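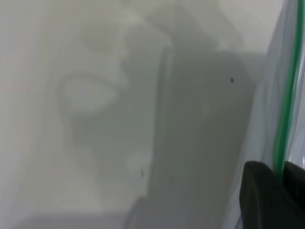 Zipper bag with the green seal.

Hi Ruba,

You asked for something short on how the spring is going at the Brulton clinic, so I'm writing this between patients with half a sandwich in my other hand. Forgive the typos!

The big news is that the school visits are done. We screened 153 kids across 3 schools, which is more than I dared put in the application, and Khalil Boutros did most of the fluoride varnish himself. He's got a way with second graders (he lets them count his teeth first). Parents got a letter home the same day, in English or Arabic, saying either "all good, see you in a year" or "please call us." A lot of them did call. Our front desk had a rough week in April and I owe Zuleica Xavier a very nice lunch.

Sealants are slower. The plan was to have every child with a signed form back in the chair by the end of the school year, and we won't make that. The forms are the holdup. They go home in a backpack and live there. Marwan Shboul has started catching parents at pickup with a clipboard, and that's bringing in a lot more than the reminder calls ever did, so I'd like to move the phone money over to his hours if you're okay with it. It's the same total, just a different line.

The second chair at the Hourani Street office is in and working. The suction wasn't right for the first couple of weeks and we had to get the installer out again, but he didn't charge us for it. We're now running evening appointments until 7, mostly for people who can't get off work for a filling. Those slots fill up fast. I would love a second hygienist for them but I know that's a conversation for the next round!

Money: we're on budget except for toothbrushes. I ordered 300 for the take-home kits and then Grernura raised their price on the next box, so I'm getting a quote from Plornisach before we reorder. The difference is small, and I can cover it out of what we didn't spend on printing.

Still to do before the final report: sealants for whoever we've got forms for, the follow-up calls to families who were told to come in and haven't yet, and the parent survey. Ghassan Khasawneh has a draft of the survey but it's four pages long and I've asked him to get it down to one.

Call me if you want the visit numbers split by school. I have them, they're just in my handwriting.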